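Teltwood desk mat, large, dark grey
Reviewed by Damian Trummer 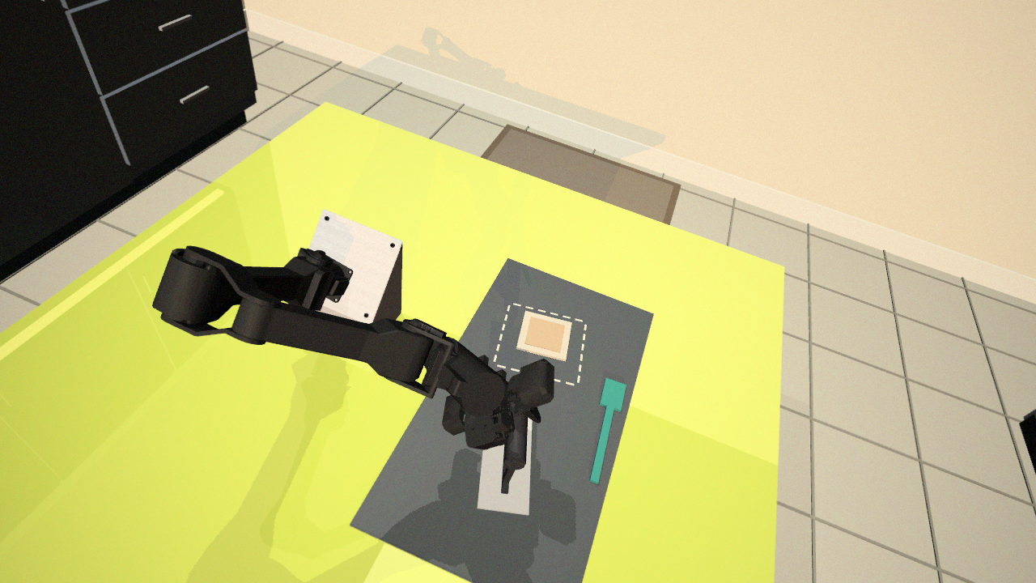 A dark grey mat on a yellow-green table.

I bought the Teltwood in July to replace a cork-backed mat that had started to crumble at the corners. It has been on my desk at home every working day from then until now, so this is a review of how it has worn more than how it looked out of the packet.

The large size cost me $21 on sale. Delivery was 8 days to regional Victoria. It comes rolled in a cardboard tube with no instructions, and it needs them. Mine had a strong curl at both ends and kept it for most of a week. Rolling it the other way for a minute did very little. What worked was leaving it face down overnight under a stack of old street directories, then doing the same the next night.

The surface is a felt-like synthetic with a tight finish. A mouse tracks well on it. Writing by hand is less pleasant: a ballpoint pushed hard will dent a single sheet of paper, and I now keep a clipboard nearby for forms. Laptop feet grip it, and so does a mug, although a cold glass leaves a ring that takes an hour or so to fade.

Grip on the desk side is the best thing about it. The backing is a dimpled rubber, and on my varnished desk it has not shifted. On the laminate bench in the laundry, where I tried it for a weekend of bike repairs, it slid whenever there was grit underneath. Wipe the bench first and it behaves.

Cleaning is where I would mark it down. The label says damp cloth only. Tea came out with that. Chain grease did not, and a bit of dish soap lightened the colour in a patch the size of a ten-cent piece. Dark grey hides crumbs poorly and hides dust worse. I go over it with a lint roller on Fridays.

The stitching around the edge is still whole except for one corner, where a thread has pulled loose — I trimmed it and it has not run any further. The rubber smell was noticeable for 10 days with the window open.

I also had the Prukura mat on loan for comparison. It is thicker, softer under the wrists and nearly double the price. It lay flat straight away, but the edge is cut and unstitched, and the one I borrowed was already fraying. The Tefera one is thinner than both and I would only use it under a keyboard.

Teltwood sells the same mat in a medium. Measure before ordering, as the large covered more of my desk than I had planned and I had to move the lamp.

Good: stays put, fair price, edge mostly holding up.
Not so good: curls on arrival, marks from grease, poor for handwriting.

I would buy it again for computer work. For a workshop bench I would look for something in plain rubber that can be hosed down.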